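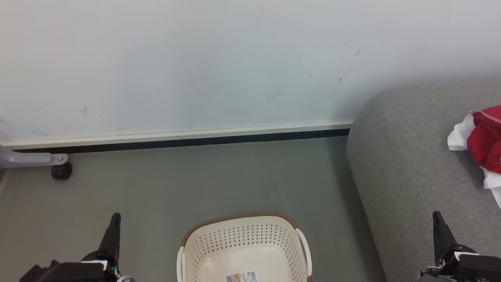

The couch end of the reading room, with the long wall behind it.

A Year of Slow Reading, and What Comes Next

Dear friends,

When I sat down to write this I had every intention of keeping it to a few paragraphs, and my husband, who has read these newsletters in draft for longer than he would like, laughed out loud when I told him so. Make yourselves a cup of something and settle in.

As most of you will remember, we began the slow reading group in May of last year with one simple rule, that we would take a single long book and go through it no faster than the slowest person in the room. I had in mind the kind of reading I did as a girl on my grandmother's porch in the summers, when there was no hurry to get to the end of anything and you could spend a whole afternoon on one chapter and then go back and read it again because you had liked the part with the horse. I didn't know if grown people with jobs and knees and grandchildren would want to do that. I put a card up on the corkboard by the door and figured I would get my sister and maybe one other.

Well, you know how that went! We had more people than chairs the first evening, and poor Dougal Semple sat on an upturned milk crate for two hours and wouldn't hear of trading with anybody. The chair situation has improved a great deal, thank goodness, and Dougal has long since staked out the corner of the couch.

The book, for those of you who are new to the list, is The Orchard Keeper's Ledger, by a writer named Gulyás, in the old translation. It runs to 1328 pages with the notes, and I would beg you not to skip the notes. It was printed in a small run and it's the very devil to find, so most of us have been sharing. It follows one family and their fruit trees across four generations in a river town called Lurik, which you won't find on a map (I tried, and so did Ruairi, who is much better with maps than I am). Not a great deal happens in it. A brother goes away and comes back. A bridge is built in the wrong place. There is an argument over a boundary hedge that starts on page 121 and, as far as I can tell, is still going on when the great-grandchildren are old. I have come to love that hedge.

People ask me how it works in practice, so let me try to lay it out. We meet in the evening, twice a month, at half past six. Somebody reads aloud to begin with, usually five or six pages, and it doesn't matter one bit if you stumble over the names. We all stumble over the names. Then we talk, and the talk goes wherever it goes. We've had whole evenings on how to prune a pear tree and one memorable one on whether you should ever lend money to a cousin. If there is time we read a little more, and then whoever is nearest the kettle puts it on. You are welcome to read ahead at home, but please don't tell the rest of us what's coming. Marking your place with a sticky note is fine in your own copy. In the shared copies we use ribbon.

There is one chapter I want to tell you about, because it was the evening I enjoyed most all year. It's the one where the grandmother, Hestia, has gone nearly blind and asks the youngest boy to walk her through the orchard and tell her which trees are left. He's nine and he wants to be off fishing, so he starts making it up – he tells her every tree is still standing, the plums too, though we know from two chapters back that the plums were lost in the frost. And she lets him. She puts out her hand and pats the air where the plum tree used to be and says it's grown. I read that passage out loud myself and had to stop in the middle and find a tissue, and when I looked up half the room was doing the same. We didn't talk for a good while afterward. Then Ruairi Haldane cleared his throat and told us about his own grandfather, a tugboat man, who in his last year used to ask every morning what the river was doing. Ruairi was living three states away by then and would tell him over the telephone anyway. Fair weather, he always said. High water and fair weather.

I have thought about that most days since.

Now, it would be giving you a rosier picture than I ought to if I said it had all gone smoothly. We lost several people in the middle of the winter, partly on account of the roads and partly, I think, on account of Part Two, where the lawsuit is. I will admit I struggled with the lawsuit. It goes on for 300 pages and everyone in it is named either Tamás or some version of Tamás. There was some feeling in the group that we should skip ahead to the wedding, and we had a long discussion and in the end we stuck with it, and I'm glad we did, though I was one of the ones who had wanted to skip. If you hadn't sat through all those depositions, the wedding would be just a wedding. As it was, when the old judge turned up at the back of the church with his hat in his hands, there was an actual gasp. If you were one of those who drifted off during the lawsuit, please come back. You'll be caught up in a single evening, and I promise there are no more lawyers until very near the end.

A few of you have written to ask about reading at home between meetings, and whether I have any advice for someone who finds their mind wandering. I'm not sure I'm the person to ask, since mine wanders something terrible. But I can tell you what has helped me. I keep the telephone in the kitchen. I read at the same time every day, right after supper, before I've had a chance to get interested in anything else. And when I catch myself at the bottom of a page with no notion of what was on it, I read it over again out loud, in a whisper if there are people about. My mother used to do that with recipes and I used to tease her for it, and now look at me. Some of the others keep a little notebook. Dougal draws the family tree over again from scratch every few weeks and says he gets a different person wrong each time. My sister listens to music while she reads, which I could never do, but she has always been able to do two things at once and I've never been able to do even one and a half.

I should say something about the supper, too, because it has become a bit of a tradition without anyone deciding it should. There is a dish the family in the book eats at every turning point, a sort of baked noodle with sour cherries that they call tromeo. I don't believe it exists anywhere outside those pages. That hasn't stopped us. We have now had 3 different versions of Tromeo on the table at one time or another, one with cottage cheese, one with breadcrumbs and a great deal of butter, and one that was, I think we would all agree, a lasagna. The butter one was mine. I'll print the recipe next time if there's interest, though I warn you it's mostly a matter of using more butter than you think is decent and not opening the oven door.

So what comes next? We are well into Part Four, and at the pace we're going I expect we'll finish sometime in the spring. A number of you have started to ask what we'll read after that, and suggestions are coming in thick and fast. Ruairi would like something with boats in it. I would like something with fewer people in it. There has been a very strong letter in favor of starting The Ledger over again from page one, and I haven't ruled it out. If you have a book in mind, please drop me a note with the title and a line or two on why you love it. Long is good. Old is fine. I'd ask only that you have read it yourself all the way through, as we had one suggestion last year from someone who turned out to have only seen the movie.

We also need two more shared copies if anyone comes across one in their travels. Church sales, attic boxes, the back shelf of a junk store – I found mine underneath a waffle iron. The older printing with the green cloth cover is the one you want, so that our page numbers match. The later paperback is laid out differently and it causes no end of confusion when we're trying to find our place.

New readers are welcome at any point. There is no fee and nothing to sign. Come in by the side door after six, bring your glasses and a sweater, and sit anywhere you like, though you may have to negotiate with Dougal over the corner. If you need a ride, call me before noon and I'll see who's driving from your direction.

With love, and with my apologies for running on,

Your editor
2 October 2022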